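Learning to live with a quiet evening

February 4, 2025

I moved to Gestley in the autumn, and until now I have written almost nothing about it here. Some of you asked by mail if I am still alive. I am, thank you. I was only tired, and the language of the new job takes more from me than I expected. When I speak English the whole day, in the evening I have no words left in any language.

What I want to write about today is the evenings. In Bultport, where I lived before, the evening was never a problem. The street was loud until midnight, the neighbors cooked with open windows, and there was always somebody who rang the bell and wanted to go down to the harbor. I complained about it very often. I wanted silence, and I told this to everybody.

Now I have it. The last bus from Plululdale comes at seven, and after that you hear the wind and maybe one dog. The first weeks I did what I think many people do. I came home, I put on the television before I took my shoes off, and I left it on until I went to bed. I did not watch it. If you had asked me the next morning what was on, I could not have told you one title. It was just a voice in the room.

In February I decided to try a month with the television off on workdays. It is a small decision and I am a little ashamed to make a whole post from it. But the first evening was really uncomfortable. I ate my soup in eleven minutes, standing. Then I washed the bowl, and it was not even half past seven.

The second evening I took the long way home, past Chrysikopoulos, the bakery on the corner with the green door. I had always thought it was closed when I finish work, but it is open until six and they sell the bread from the morning at half price. I bought a dark loaf with seeds and also a sweet thing with orange peel that I don't know the name of. I ate it with tea, sitting down, and I read 23 pages of a novel which I carried through two apartments without opening. It is a slow book about a family that makes salt. I like it more than I thought, although I must look up many words for tools and for weather. 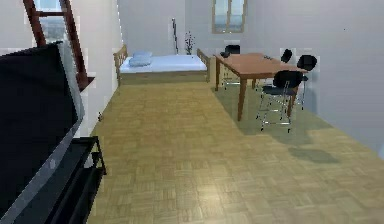
The reading is slow also for another reason. I keep a notebook again, like I did when I started to learn English. Every word I don't know goes on the left side, and on the right side I write my own sentence with it. My old teacher wanted a translation there, but with a translation I forget the word before the page is full. With a silly sentence I keep it. I have now about 80 of them, and most are about soup, the bus and my boss (only nice things, in case he reads this).

I don't want to say that television is bad. On Saturday I watched a whole film from start to end, with a blanket, and I enjoyed it very much. I think I enjoyed it because I chose it. During the week I still reach for the remote when I come in, my hand does it by itself, and then I put the kettle on instead. Some evenings this works and I read. Some evenings I sit in the kitchen and look at my phone – so I cannot claim that I became a better person.

Next week I want to call my sister more, she complains that I only send her pictures of bread. And there is a choir in Plululdale that looks for low voices, but the rehearsal ends after the last bus, so I must first find out if somebody drives back in my direction. If you know how one asks this politely in English without sounding like one needs a rescue, please write it in the comments.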